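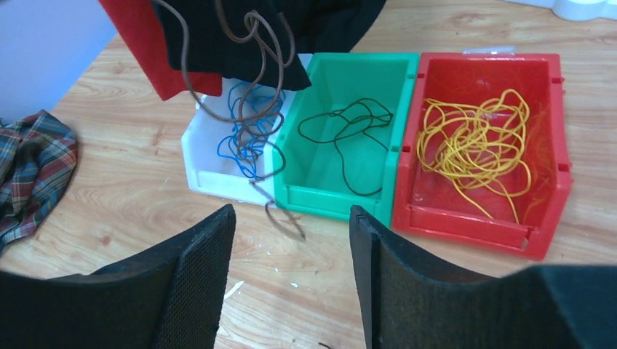

Community > Threads > Home & Sorting > Telma Retamal

Search posts, people, tags

Telma Retamal
Right, I've put this off since February and I'm going to write it all down in one go, because a few of you asked how the sorting corner is going and I kept saying "oh, nearly there" when it was nowhere near there. Kettle's on. It's going to be a long one, sorry in advance!

Telma Retamal
For anyone new: I've got one table for two jobs. The clothes rack lives at the back of it and the bins for cords and bits live there too, all in together. I know most people would put the clothes in one room and the cords in another, and bless them for having two rooms. At the old place in Loder Street I had a whole cupboard for it and I still couldn't find a thing.

Telma Retamal
The bins are the open-fronted sort you see in hardware shops, with the low lip so you can reach in without lifting anything down. I'd been using shoeboxes up till then (lids on, labels on the lids, lids swapped around by everyone in the house, you can imagine). Iraklis Raptis kept telling me to get rid of the lids and I kept not listening, and he was right, and I've told him so, and he was very nice about it.

Telma Retamal
My rule is one colour of cable to a bin. Blue stuff in the white bin, black in the green, yellow in the red. People always ask why the bins don't match what's in them, and I did try to think it through that way, but I don't own a blue bin or a yellow one and I wasn't going to drive into Jesidport again just for that. After a week your hand knows where to go anyway.

Telma Retamal
I don't coil anything either. I used to! Every cord wrapped over and under with a twist tie, lovely to look at, and then I'd need one in a hurry and the whole lot would come undone on the floor. Now it goes in as it comes. A tangle all of one colour is so much easier to pick through than a mixed one. 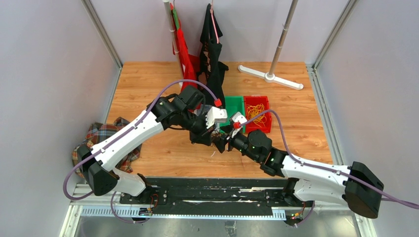 Telma Retamal
Clothes are the part I still haven't cracked. The rack is a good solid one, but I put it right behind the bins to save space and anything with a bit of length to it ends up where it shouldn't. Look at that black one drooping down onto the table behind the bins. The red one over by the pole on the left hangs much better, and there's a green clip up near the top there, so I'm wondering if clips are the way to go for the lot. If anybody has a favourite kind that doesn't leave a dent in the shoulder, I'd love to hear it.

Telma Retamal
And then the checked cloth. Every house has one of these, I think, the cloth that belongs to no drawer. It's red and green and brown and it has been a picnic rug, a dust cover and a thing to kneel on in the garden. I fold it, I put it somewhere sensible, and a day later it's in a heap in the corner again. I've more or less decided the corner is where it lives.

Telma Retamal
Iraklis wants everything that hangs sorted by length, short things over the bins and long things out at the ends. It sounds fussy but I can see the sense in it. I tried it by colour first, since the bins had gone so well, and it looked gorgeous for one afternoon and then I had the long things bang in the middle again. So length it is. 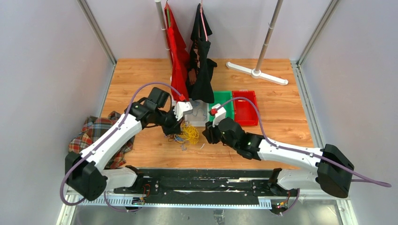

Telma Retamal
The other thing about length is that you find out very quickly what you don't wear. Two of my long ones went straight into the bag for the op shop as soon as I had to find them a proper spot. I'd been carting them from house to house for years! One of them still had the dry cleaner's paper pinned inside the collar, number 633, from a place that's been a bakery for ages now.

Telma Retamal
Somebody in the replies asked what it all cost, so, being honest with you: the rack was secondhand and 40 dollars, and the bins came out of a box of odds and ends my sister was clearing. I did look up a fitted wardrobe from Leiva before any of this, the one with the drawers and the soft lights, and it was 2695 before delivery. I shut the page and had a biscuit.

Telma Retamal
There's a nice set of drawers in the Folina catalogue too, page 201, if you're a drawers person. I'm not, I've learned. If a thing goes behind a drawer front I forget I own it and buy another. I had a good few charging cords that were all the same cord, more or less, and every one of them bought because I couldn't see the last one.

Telma Retamal
What I'd tell anyone starting: pull the cords out first and leave the clothes for another day. Cords are quick and they don't come with memories attached. I did it the other way round and lost a whole evening to one cardigan.

Telma Retamal
Still to do: labels. The bins have a little slot along the front lip for a card and I haven't filled in a single one. Part of me thinks the colours do the job and part of me knows my brother-in-law will put a brown cord in with the blue ones the minute he visits and say he didn't know. So, cards. Cream ones, if I can find the packet.

Telma Retamal
Oh, and for whoever asked about dust in open bins: yes, a bit. I tip each one out every so often and give it a wipe with a damp cloth, dry it off, and everything goes back in the way it was. Takes less time than finding the lids used to. Will post again once I've sorted out the clips, and thank you for all the lovely messages, I've read every one.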